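Notes on the Notbridge Indoor Season

The Notbridge women's indoor cricket league concluded its winter program in January, and I wish to record several observations from my second year as scorer for the Sulholm side.

Eight teams entered. Each match consisted of 12 overs per side, played on the short court at the Grustau Hall, with play beginning at 7 p.m. every Thursday. Sulholm finished third. The team was captained by Consuelo Quispe, whose 385 runs were the highest total in the league and included an unbeaten 61 in the semifinal, which Sulholm lost by four runs.

The principal difficulty of the season was the playing condition regarding side-net catches. Under the rule as written, a ball taken off the side net counted as a dismissal only if held with one hand. Two umpires applied it differently in consecutive weeks, and our appeal against the second decision was heard and declined. I accept the outcome. The wording should nevertheless be revised before the next entry forms are issued.

Bowling improved considerably after the midseason break. Davina Farquharson took 28 wickets with slow off-spin, bowling a fuller length than is customary on the mat surface. Maribel Mosquera, who joined from the Bermúdez club, kept wicket in every match and conceded very few byes.

Attendance at the final was around 30.

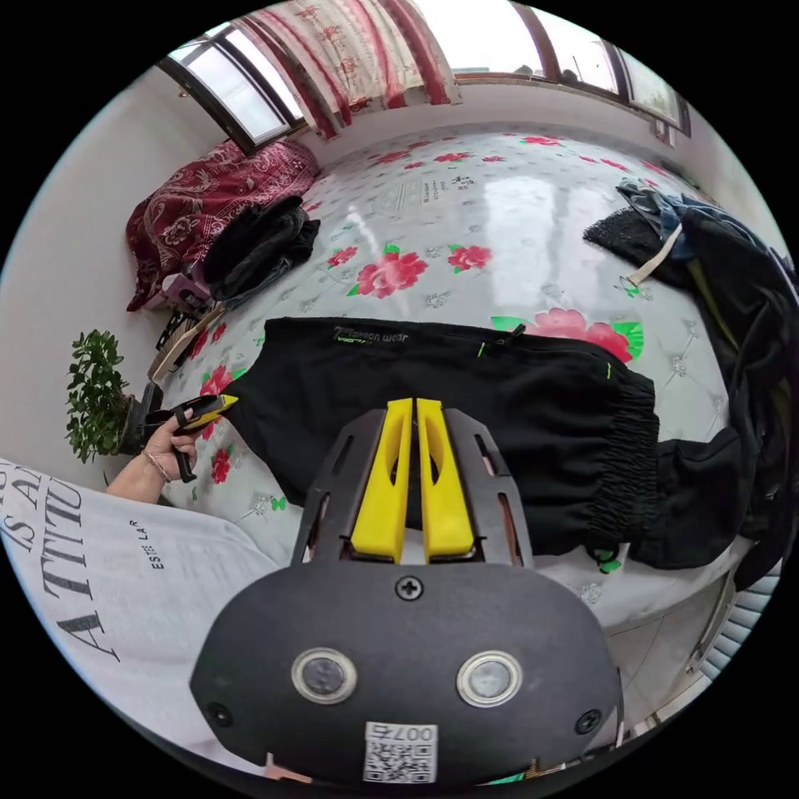 The outdoor season will require Sulholm to settle several matters left open over the winter, including the purchase of new practice balls and the question of training dress. Match clothing is governed by the league, but training clothing is left to the players. Plain black trousers with an elastic cuff and a zipper pocket are entirely suitable for nets, and a small logo near the top does not disqualify them. Batting pads may be borrowed from the club bag. Players requiring a helmet should notify Jamshid Amini before the first outdoor session.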